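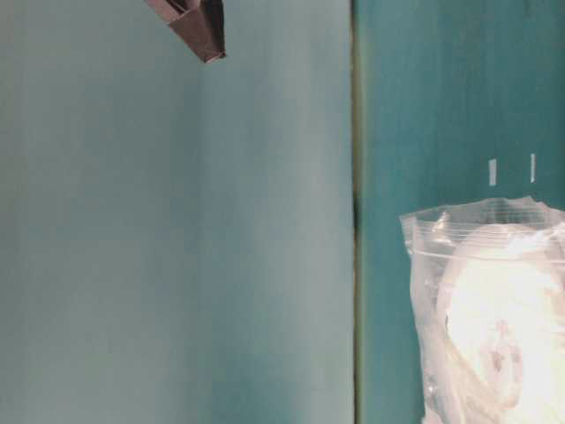
Packing and sorting help wanted, Gaslow stores
Posted May 2022 by Arne Rothe

We need two people for the small parts stores at Gaslow. Soon please. The backlog came over from the old Hellwig building and most of it is still in the bags and boxes it travelled in - reels, masks, odds and ends, all mixed up.

What the work is

Taking stock out, reading the label, checking it against the list, putting it back where it belongs. Anything in a clear plastic bag stays in the bag unless the list says open. Read the print through the plastic if you can, flatten the creases with your thumb, dont guess. If you can't read it, put it in the query tray and Nazar will look at it.

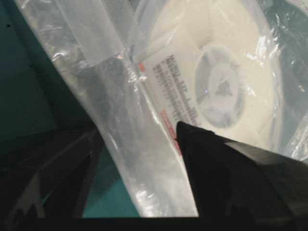 Masks and other protective stuff go on a separate shelf from the parts. Bags with a tear get rebagged and a new sticker. Heavy boxes are on the ground floor, you won't be carrying those up. There are almost 2,000 lines on the list and a good few are wrong, so expect to cross things out.

Who we want

Someone tidy. Good eyes for small print, or good glasses. Able to stand for a couple of hours at a time. Stores or pharmacy or library work all useful, none of it required. You don't need to know what the parts do.

Hours and pay

20 hours a week, mornings, for 11 weeks. Start at 8. Paid every two weeks, rate on the form. Parking behind the Jollarum side, use the second gate - the first one sticks.

What you'll be handling

- Masks, gloves, small protective items, mostly bagged
- Cut tape and loose bits in envelopes
- Part reels, label on the face, shelve with the label outward 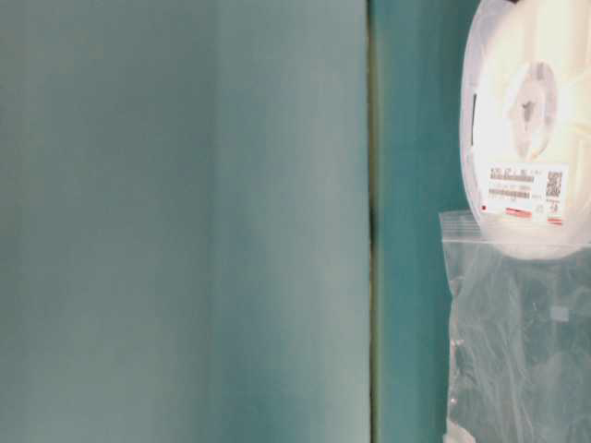 How to apply

Send a short note to Nazar Stasiv at the stores desk. A few lines is fine, no cover letter. Say which mornings you can't do. If you've worked at Elladik before mention it, the numbering is the same and you will be quicker to train. We'll ask you in for an hour to try the work, that hour is paid to.

Both places open untill filled.

Last updated: this month
Contact: stores desk, Gaslow | Copyright Gaslow | Back to top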